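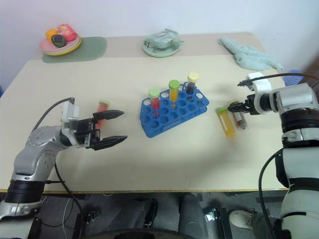
Learning > Money > Ages 7 to 11 > What is interest?

September
By Esperanza Goicoechea

Interest is extra money that a bank or building society pays you for keeping your savings with it. Money kept in a drawer does not grow. A pair of loose tubes left lying on a table, like the ones in the photograph, will still be a pair when you come back to them, and coins at home behave in the same way. Money in a savings account can increase.

How does it work?

When you pay money into an account, the bank may lend part of it to other people. Those people pay the bank for borrowing. The bank then passes some of that payment on to its savers – this is your interest.

Suppose that Stevens is 9 years old and lives in Ditthorpe. He puts £50 into a savings account and leaves it there for a year. The account pays him £3 in interest, so he now has £53. If he leaves all of it in the account, the next year's interest will be worked out on £53. This is called compound interest.

Does a small amount matter?

Yes. A child who saves £2 every week will have put away £104 after 52 weeks, before any interest is added.

Interest rates can go up or down. Some accounts also ask you to wait before taking your money out – ask an adult to read the rules with you before you choose one.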